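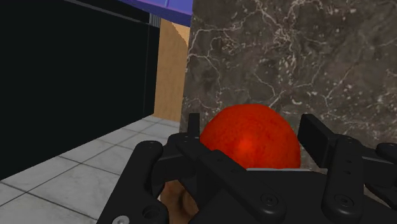
Seema Malhotra

How to Walk a Piece of Rural Land Before You Make an Offer

Most buyers see a rural property twice before they sign, and both times from the seat of a side-by-side with the agent driving. You will learn more on foot. Set aside at least half a day, go in daylight, and bring water, boots, a charged phone, a printed aerial map and a pen.

Before you go

Call the county and ask for the parcel map, the zoning, the last recorded survey and any easements on file. Easements are where small problems turn into large ones. A buyer I worked with, Sebastián Ulloa, found a 384 foot utility strip crossing the exact spot where he wanted his barn. It was on the county record the whole time and missing from the listing sheet.

Ask the listing agent for these in writing:

Septic permit and last pump date, if there is a house
Well log, with depth and flow
Any hunting, grazing or hay lease still in effect
Pond or dam repair records
Property tax bills for the last two years

A lease deserves a careful read. If a neighbor has the hay ground through June, you may own the field and still have to wait for it.

Step 1. Start at the road

Stand at the entrance and check that the driveway is on the parcel. Shared drives are common, and you want a recorded maintenance agreement to go with one. Look both ways for sight distance, especially if you plan to pull a trailer. Check the culvert under the entrance. A crushed or undersized pipe will wash out the gravel every spring.

Step 2. Find the corners

Look for iron pins, caps or old stone markers. Mark each one you find on your aerial map. Do not assume a fence is the line. On the Segura tract the east fence ran well inside the boundary for 831 feet, and the neighbor had been mowing up to it for years. If you can't find at least two corners, make a new survey a condition of your offer.

Step 3. Walk the low ground

Go downhill first. Look for grass bent in one direction, trash caught in fence wire and mud lines on tree trunks. All of these tell you how high the water gets. Compare what you see with the flood map. The maps are a good start but they miss small creeks.

If there is a pond, walk all the way around it. On the dam, look for:

Trees growing on the back slope
Soft or wet spots at the bottom
Animal burrows
A spillway that is blocked or badly eroded

Trees on a dam are a repair bill. Get a price from a pond contractor before you settle on a number for your offer.

Step 4. Pick your building site

Choose two possible sites, a first choice and a backup. You want ground that drains, a reasonable distance to power and soil that will pass a septic test. Pace off the distance to the nearest pole. One client was quoted for 600 feet of line and needed 2128 - the closer pole belonged to a different utility. Ask the power company to meet you on site. They will usually do it for free.

Then stand on the spot for ten minutes and listen. Highway noise carries farther over water and open fields than you would expect. If you can, come back around 5:30 on a Friday, when traffic is heavy, and listen again.

Step 5. Look at the timber and fences

You don't need to know every tree. Note where the big ones are, whether anything has been cut lately and how much cedar has moved into the pasture. For fences, push on a post every so often. Loose corner posts mean the whole run will need work.

Step 6. Talk to a neighbor

Knock on one door. Ask how the road is in winter, whether wells go dry and who hunts nearby. Most people are glad to tell you.

After the walk

Write up your notes the same day, while you still remember which gully was which. Sort them into things you can live with, things you want fixed and things that need an expert. Give the third list to your agent before you talk price, and ask for an inspection period long enough to cover all of it. Thirty days is common for land. If a septic test and a survey are both on the list, ask for 45.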